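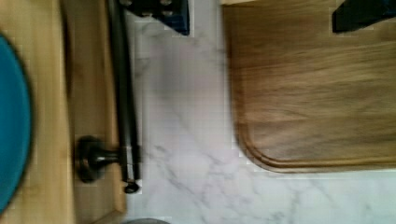 Workshop tips for software that works in a kitchen

These tips are for people who write or tune the control software of a small arm, and who test it on a normal kitchen counter. I collected them in my notebook at Hunham during the last year. Most are small things, but each one has cost me an evening.

Surfaces

Marble with gray veins is difficult for edge detection. A thin diagonal vein looks to the software very much like the border of a thin object. Before you lower the threshold again, record the bare counter once and save it as a background. I keep one background for morning and one for evening, and I load the right one by hand.

For a cutting board, use the outer rim for the position and ignore the juice groove. The groove runs parallel to the rim, so the line fitting likes to jump between the two. In our planner (we call it Votumau) I solved this with one rule: if two parallel lines are found close together, take the outer one. If your board has rounded corners, do not fit a rectangle through the corner points. Fit the straight sides and let the program calculate where they would meet.

Wood beside stone is an easy border to find, but check the height too. A raised strip of wood at the edge of the stone is enough to stop a finger that slides too low. Put it in the collision map as its own piece.

Blur

When the wrist moves fast, the wood grain becomes soft and any match based on texture is not to be trusted. Reject these frames before they come to the detector. A simple sharpness score is enough. I started with a limit of 70 and it threw away too much, so now I take 12 frames after each stop and keep the 2 sharpest.

If your video is compressed, look also for the small blocks along dark borders. They can move a detected edge by a few pixels. Record one short session with the compression off and compare.

Rods, handles and other thin things

A dark rod that bows a little should not be modeled as a straight cylinder. Barbara Sobczak showed me a better way: cut it in short pieces and give each piece its own box. The mounting bracket gets a separate box with more margin, as it sticks out to the side. Planning takes a little longer - I do not notice it in daily work.

Plates at the border of the view

A round plate is often seen only as a crescent. Do not let the program guess the center from a short arc. Move the wrist first, then look again, and only then plan the grasp. The same goes for any object of which you have only a sliver.

Files and settings

Write the settings file name into every log. In March I had 1,701 logs from the Chmielewska kitchen and could not say which gripper offset was used in roughly half of them.

Keep the finger mask up to date. If you change the fingertips, make the mask new on the same day, otherwise the planner will avoid its own hand.

Wipe the counter before calibration, and put the cloth away after.

Hestitz Workshop Notes | Contact | Copyright Hestitz, all rights reserved | Back to top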